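Notice to the Residents of Corkberg

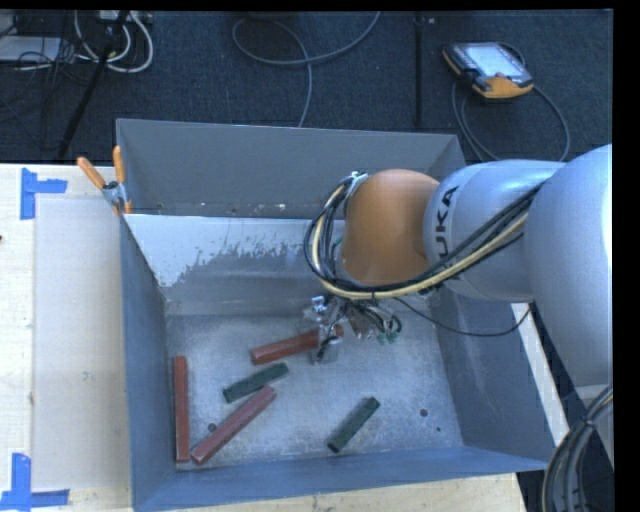

Red and green blocks on the floor of a metal bin, with the robot arm reaching in.

To all account holders with a dwelling, stall, mooring or burial plot in the town of Corkberg, on the Laing server.

April 9, 2020

The Office of the Registrar regrets to inform residents that the Laing server will close at the end of July. The decision was taken by Nikier, the publisher of Plullano, and was passed to this Office by the usual message in the log-in window. The Office was not consulted. It has asked for the closing hour to be moved from the morning to the evening, so that residents who work may attend, and it awaits a reply.

The following arrangements will apply until closure.

Property. Deeds will remain valid. No new deeds will be issued inside the town wall after the end of the spring fair. Residents who have been on the waiting list for a house in Tanner's Row will be offered one at the old price of 3000 silver. The Office is aware that many of these houses stand empty and that their owners have not logged in for years. It has been the custom of the town to keep their lamps lit, and the lamplighters will continue to do so.

The market. Stallholders are asked to keep their prices steady. In the days after the announcement a single healing draught was sold at the north gate for 600 silver, to a player who had been in the game less than an hour. The money has been returned to the buyer, who has since been given a horse.

The guard. The night watch will be kept in full. Raiders from the marsh have been told of the closure and have sent word that they intend to attack as normal. The Captain of the Guard has thanked them.

The bridge. Repairs to the east bridge will go on. Several residents have written to ask why stone should be carried for a bridge that will be used for a matter of weeks. The Office replies that the bridge is broken, and that people fall through it.

The burial ground. There are 313 stones in the ground behind the chapel. The greater part were put up in play, for characters lost in the marsh wars or under the old rule by which the dead did not return. A smaller number were put up for the people who sat at the keyboard. The Office has never kept a separate list of these and does not propose to start one. A scribe has been appointed to copy every inscription, including those that are jokes, and the copy will be sent to any resident who asks.

The Office has received one request in connection with the burial ground which it wishes to answer publicly, as the writer gave no name. The writer asks whether a character may be left seated on the bench by the chapel door on the last day, next to another character who has been seated there, by some fault in the server, for six years. The rules state that an idle character is removed after 200 minutes. The Registrar has read the rules again with care. They say nothing of a character who is attended to, and the Office will see that somebody speaks to both of them from time to time.

Transfer. Nikier has offered all residents a free move to another server. Those who accept will keep their level, their purse and whatever they can carry. Houses, trees and boats cannot be moved. Residents wishing to transfer should apply at the desk in the town hall, where the clerk will stamp the form. The stamp has no effect on the transfer, which is handled elsewhere, but a large number of residents have asked for it.

Final day. The bell will be rung at dawn by the server clock and again at the hour of closing. Residents may gather in the square, on the wall or in their own homes. Fireworks are permitted. Weapons should be sheathed inside the gates, as on any other day, and fines for breach of this rule will be collected.

The desk will be open until the bell. Residents who still have library books are asked to bring them back.

Office of the Registrar
Town Hall, Corkberg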